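4.2 Clearing the table

Readers who have been promised a robot butler at regular intervals since childhood may want to sit down for this section. Of the chores we studied, clearing a table ought to be the gentlest. The items hold still, the surface is flat, and a bored ten-year-old can do the job while arguing about something else. Grīnberga's original proposal gave it a single afternoon. It took until December.

Our training set holds 3,141 demonstrations, all recorded by people using hand-held grippers, and the resulting policy was run on the Mägi arm without further tuning. Each trial began with a table in ordinary disorder and ended when the policy declared itself done, which it did with great confidence and at surprising moments. Figure 3 gives a sense of what we mean by ordinary disorder.
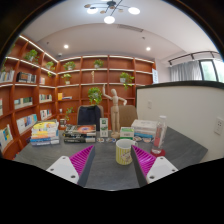
Irnham, December

Figure 3. Gripper approaching a striped mug on a cluttered table. The handle is behind the tip of the right finger.

The mug is where most people would start, and so did the policy. Mugs went well. With the handle turned away from the fingers, the arm closed on the body and lifted; with the handle in the way, as in Figure 3, it tended to hesitate, back off, and try the same thing again at a slightly lower speed. Beddoe called this "thinking about it" in her lab notes and we have not found a better term.

Tall bottles were harder. A clear bottle offers a camera very little to hold an opinion about, and the policy often aimed for the label or the cap and ignored the rest. Coasters were treated as part of the bottle, part of the table, or, in 2 trials, as the thing to be cleared.

Stacked books defeated us. The Flukero fingers do not open wide enough for a thick volume lying flat, so the demonstrators slid each book to the table edge and pinched the overhang. The policy learned the sliding very nicely. It learned the pinching less well, and the floor of the Dreltitz lab has the dents to show for it.

Small flat pieces were left alone in nearly every trial. We first took this for a perception failure. Replaying the logs showed that they were detected, approached, and then passed over in favor of the mug, even when the mug had already been put away.

The time limit was 20 minutes per table. Section 4.3 reports what happened when we removed it.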